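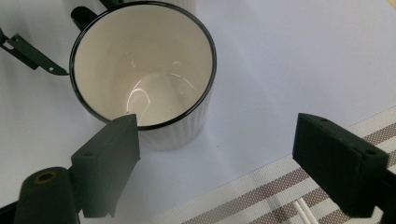 3.2 Mugs with a contrasting rim

Category: Household Studies > Tableware and Storage
Last updated: August

The second group in our inventory is formed by mugs on which the rim has a different color from the wall. In the full inventory of 1,575 pieces of tableware, recorded in 100 homes in Istach, we counted 373 mugs, and 12 of these belong to the present group. The group is small, but it was mentioned often in the interviews, and for this reason we treat it separately from the plain mugs of Section 3.1.

A mug of this kind is shown in Figure 4, seen from nearly straight above. The body is white ceramic with fine vertical ribs on the outside, the inside is smooth and cream or off-white, and both the rim and the handle are black. From this angle the opening takes most of the view, and the ribs can be seen only as a narrow band under the rim. The black line is thin, yet it separates the inside from the outside very clearly. On a white surface, this line and the handle are the parts that the eye finds first.

Participants described the same effect in their own words. Several of them said that a dark rim makes it easier to see where the cup begins when they pour in the weak light of the early morning. One older participant, who keeps only white cups, told us that she sometimes puts a finger on the edge before pouring. We did not test this question by measurement, and we report it only as an opinion which came back in different homes.

The ribbed wall was discussed less. Two participants liked it for the hand, and one disliked it for the washing — tea marks stay in the grooves, she explained, and a soft sponge does not reach them. The glaze inside the mug was never a subject of complaint. In Figure 4 it is glossy enough to give a bright curved reflection low on the inner wall, and on some of the older pieces in the inventory this shine was already lost from many years of stirring.

We also recorded how the mugs stand when they are not in the hand. In open shelves the handle was usually turned to the right, also in homes where somebody was left-handed. In closed cupboards we found no fixed direction. Mugs with a contrasting handle were placed a little more regularly than the plain ones, but the number is too low for a firm statement. The Sestum coding scheme, which we used for all shelf positions, has only four directions, and a handle that points between two of them was given to the nearer one.

A last remark concerns the sets. Most mugs of this group were bought alone or in pairs, and they stand among cups of other forms and colors. The owners did not see this as disorder. For them a set was "the cups we use", and this meaning is kept in the next section, where we compare sets by use and sets by design.

This site uses cookies to remember your reading settings. By continuing to browse Prelik you accept our cookie policy.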